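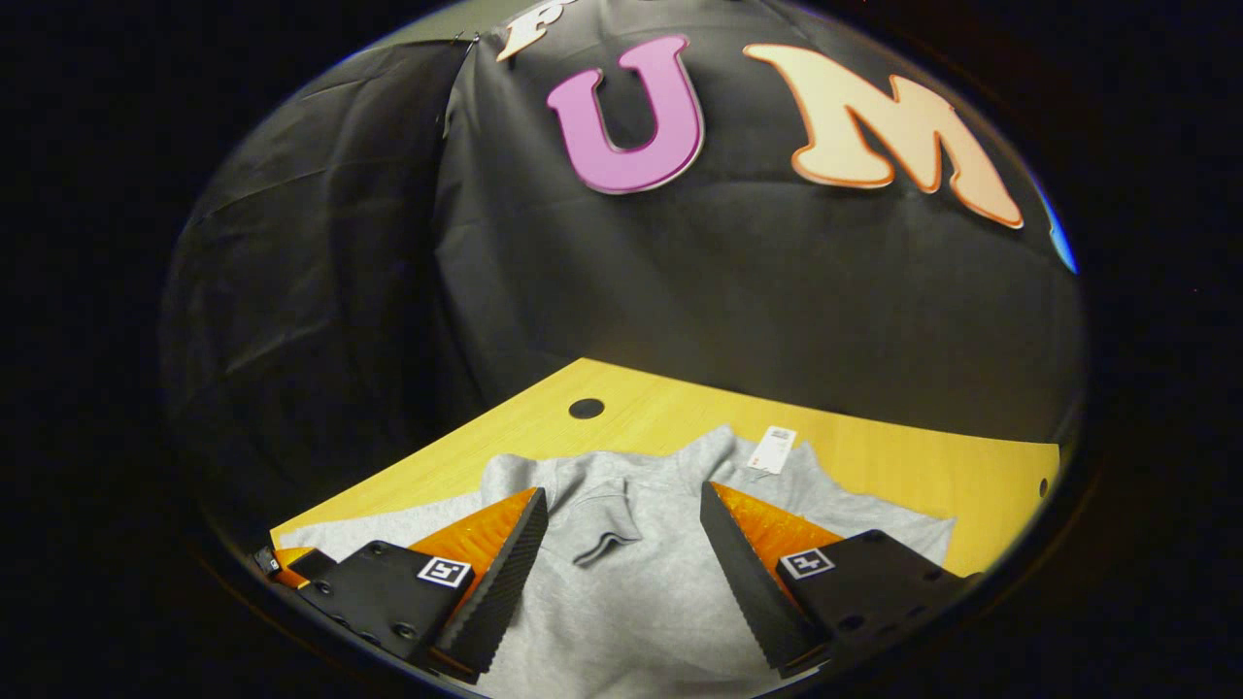

About Erley Ski Club

Erley Ski Club runs alpine race training for children, teens and adults. Carolina Patrício and Joaquim Rocha started it with one slalom group on the Veloso slope. We now have 272 members, 59 of them in the race program.

Racers train in slalom and giant slalom from November to April. Dryland sessions begin in June at the Prunero gym. Under-12s ski two mornings a week, older groups three.

Sunee Yensuk is head coach. Sérgio Morais looks after the junior groups and race entries. Horácio Paiva runs the tuning room, which opens at 4 p.m. on training days.

New members can join a trial session before signing up. Skis and boots can be rented at the base station. Helmets are required at all times on snow.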